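FOR IMMEDIATE RELEASE
Jun 10, 2020

Prelholm Launches a Cleaning Schedule for People Who Do Not Want One

GINACH – Prelholm, the publisher of household planners that a good many customers admit to having bought and never opened, today announced the release of The Reluctant Housekeeper, a wall calendar and booklet built on the idea that most homes are cleaned in a panic shortly before the doorbell rings.

The calendar contains 55 chores. The company's previous planner, The Complete Home Year, had far more than that and included a monthly reminder to dust the tops of the doors. Reader mail on the subject of door tops was brisk, and the reminder has been retired.

"We asked people what they cleaned and when, and then we asked the people they live with," said Tatsuya Hattori, editor of the new calendar. "The second set of answers was shorter. We used the second set."

Each chore is written to fit inside 10 minutes, including the time spent looking for the cloth. Anything longer has been broken into pieces and spread over several weeks, so that the oven, for instance, now appears four times a year in installments, like a magazine serial with a disappointing hero. Bathrooms get the most space of any room in the booklet, with separate pages for tile, grout, mirrors and the small items that live on the floor and are usually cleaned around. 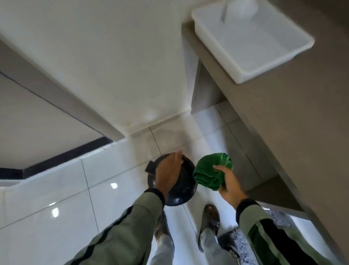

What Is in the Box

The Reluctant Housekeeper comes as a wall calendar, a 55-page booklet and a sheet of stickers. The stickers read "Done," "Mostly Done" and "Seen." Early readers in the town of Lumbao, where the calendar was tried out over the winter, ran through the "Seen" stickers first, and the finished sheet carries extra.

The booklet is arranged by room and then by how long a job can be put off before a guest would mention it. Kitchen counters come early. The inside of the linen closet comes very late, in a chapter titled "Between You and the Towels." There is no chapter on ironing. Hattori wrote one and reports that he did not enjoy reading it.

Weeks begin on whichever day the owner likes, and two weeks of the year have been left blank on purpose. Prelholm recommends using them for a vacation, a head cold or a good book. Customers who feel the urge to clean during a blank week are free to do so, but there is no sticker for it.

The booklet also takes a firm position on supplies. It calls for a bucket, a brush, dish soap, white vinegar, baking soda and a stack of washable cloths, and it suggests that the rest of the cabinet under the sink be used up before anything else is bought.

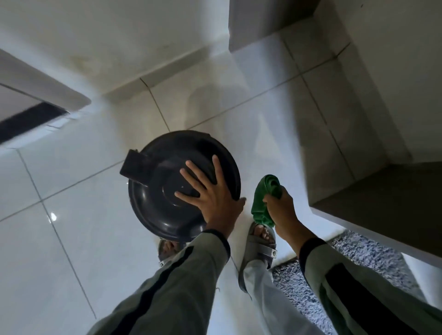

Prelholm will not be selling its own line of sprays to go with the calendar, although it was asked to by several people who sell sprays. The company did agree to one partnership, with the stationery maker Plirnus, which supplies the pencil. The pencil is attached to the calendar by a string – a feature added after the Lumbao trial, when most of the loose ones went missing by the second week.

Price and Availability

The Reluctant Housekeeper is available now from the Prelholm shop in Ginach and by mail order. The calendar has no printed year and can be started in any month. A refill pack of stickers will follow in September, along with a large-print edition of the booklet.

About Prelholm

Prelholm publishes planners, calendars and notebooks for the home from its offices in Ginach. Its staff kitchen is on the schedule.

Media contact: Tatsuya Hattori, Prelholm press desk, Ginach. Review copies are available on request and come with the pencil.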